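Two-arm bench cell from Skivenstead: setup and upkeep after a month

Thu 17 October | by Caoimhe Ní Bhriain
33 comments | Share

Had the Skivenstead bench cell since September. Paid 2,734 for it, second unit in our shop. Quick review, mostly about bolting it up and keeping it going, I'll do software another time.

Comes as two white six-axis arms, base plates, one aluminum rail. Both arms hang off that rail so get it level first. I didn't. Had to loosen both plates and start over, half a day gone. Bolts are fine, instructions thin. Ching-wen Chow did the boards under the arms while I swore at the rail. Green LED on each one, handy, you can check power without crouching.

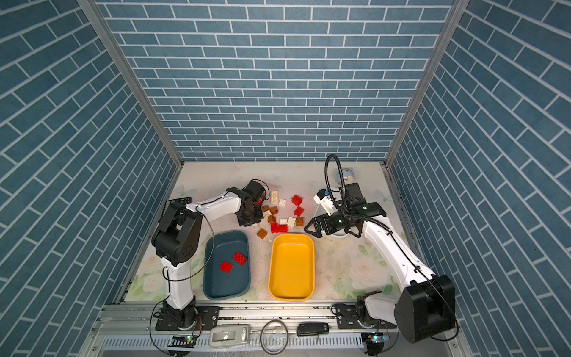 Reach overlap is good in the middle, both arms get to the bins no problem. But mind your parking positions. Ours were too close at first and the wrists kissed twice. No damage, just a scuff and a bad mood.

Cables are the weak spot. Wires off the base plates are thin and they trail, no clips in the box for down there. Tie them up day one. Re-check after a week, mine had crept.

Fingers next. Wipe them. Toy bricks are our test load and grip goes off when the tips get dusty, same with the wrist camera lens.
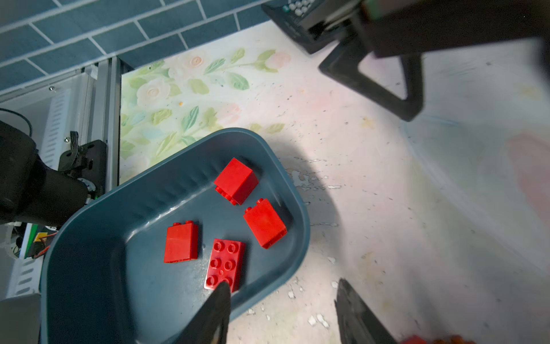 I do a dry cloth every morning and a proper clean Fridays. Manual says re-home the arms after 4,000 cycles, I'd go sooner. The left one had drifted by then and was putting bricks down on the rim of the tray.

Surface needs a brush too. Crumbs and flecks get everywhere, ours is bad for it, and a pale floral mat shows the lot. Plain mat next time.

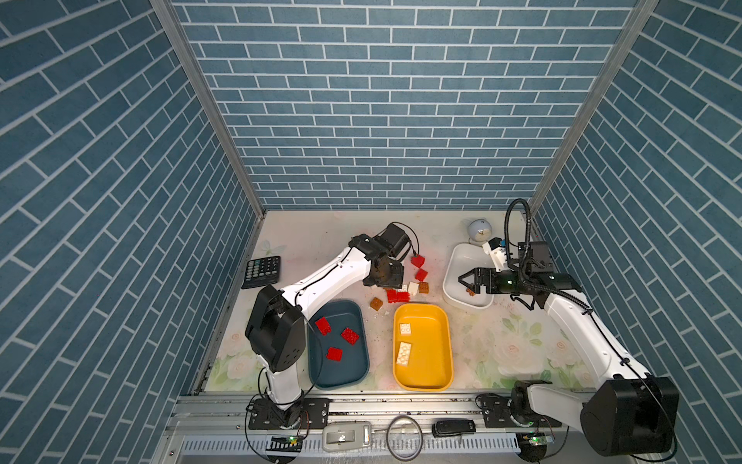
UPKEEP AND SPARES

Spare fingers took 3 weeks to come. Order a set with the cell. Support is Baiba Žukauskas, answers fast, knows the joints inside out. Changing a gripper is easy enough once you find the right hex key (not suplied).

Sorting by color is our standing check after any repair. Red in the blue tray, white in the yellow. If both arms get thru that I sign it off.

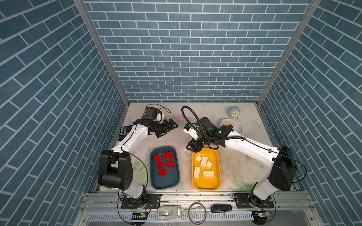 The big cable loop over the right wrist needs watching. Leave slack or it tugs at full stretch, too much and it gets in the other arm's way. Took me a few goes.

Good arms, stingy box. Would buy agian, with a bag of cable ties.

Contact | © Stirkport Bench Notes | Back to top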